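시뮬레이션 주방에서 보낸 월요일

어제 잠을 좀 설쳤는데도 아침부터 시연 데이터를 모았다. 요즘 매달리는 건 Skurkatari라고 이름 붙인 개인 프로젝트인데, 가상 주방에서 로봇 팔을 내가 직접 원격으로 움직이고 그 기록을 정책 학습에 쓰는 거다. 말은 거창하지만 하루 종일 컨트롤러 붙잡고 전자레인지 문이랑 씨름하는 일이다 ㅋㅋ

지금까지 모은 에피소드가 171개. 그중 39개는 버렸다. 팔이 문에 걸려서 덜덜 떨거나, 내가 딴생각하다가 한참 멈춰 있던 것들이다. 처음엔 아까워서 다 넣고 돌렸더니 학습된 녀석도 똑같이 멍하니 멈춰 있더라. 나한테 배웠으니 할 말이 없다.

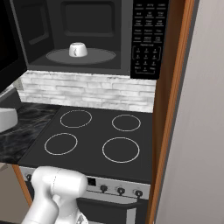
전자레인지 과제 화면. 문은 열려 있고 흰 그릇은 회전판 위에 엎어져 있다.

그릇 자세도 골칫거리다. 바로 놓인 그릇만 잔뜩 모으면 엎어진 그릇 앞에서 헤매니까, 이런 배치도 일부러 섞는다. 오늘 추가한 건 13개! 생각보다 적은데 손목이 아파서 더는 못 하겠다(컨트롤러 좀 가벼운 걸로 바꾸고 싶다...).

Till Lammers한테 메일로 물어봤더니 개수보다 시작 위치를 다양하게 잡으라고 한다. 그래서 내일부터는 팔 출발점을 매번 바꿔 볼 생각이다. 벽돌 벽이나 상판 무늬 같은 배경도 바꿔야 하나 고민 중인데, 그건 렌더링 시간이 너무 늘어나서 일단 보류.

학습은 방금 걸어 놨다. 로그 폴더 이름을 또 test_final_9로 지어 버렸는데 나중에 고치기로 하고, 저녁은 라면이다.

2020-08-31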